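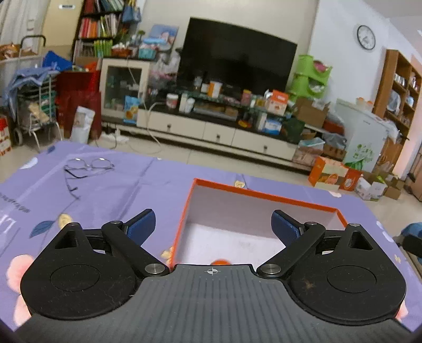 Changes to the Stavero list and the members' blog

Starting in August, posts about local ballot measures will move off the main Stavero blog and onto a page of their own. The new page is called Ouali. It was set up by Struan Paterson and two other members, and it will run through the end of the election season. After that it will stay online as an archive, but comments will be closed.

Nothing changes for people who only want the regular posts. You will keep getting the weekly digest at the same address, and you do not need to sign up again. If you want the ballot measure posts too, reply to any digest with the word Ouali in the subject line. Struan adds names by hand in the evenings, so allow a day or two before the first message shows up. He had 33 requests at the time of writing.

A few members asked whether the new page will endorse anyone. It will not carry endorsements from Stavero as a group. Individual writers may say how they plan to vote, under their own names, and anyone who disagrees can send in a reply of up to three paragraphs. Replies go up in the order they arrive. The first posts will cover the library levy, the change to council district lines, and the proposal to move the Trimitia bus depot. We still need someone to write about the depot from the point of view of people who live on the north side of the tracks.

Comments on the main blog that are mostly about candidates will be moved to Ouali starting next month. We will leave a link behind so the conversation can be followed. Older threads will stay where they are. Going back through 16 months of comments is more work than we can take on.

The mailing service is also changing. We have been on the free plan at Asomis, which limits us to 3 mailings a week, and the extra posts would put us over. The paid plan costs $15 a month. Two members have covered the cost through November, and we will look at it again after that. Check your spam folder if the digest goes missing, as the sender name will be slightly different.

The unsubscribe link at the bottom of each mailing now asks which list you want to leave. Please read it before you click. Last time several people dropped off everything when they only meant to stop the event reminders.

Drafts for the first round should reach Struan by 6 p.m. on the last day of the month. Plain text in the body of an email is fine.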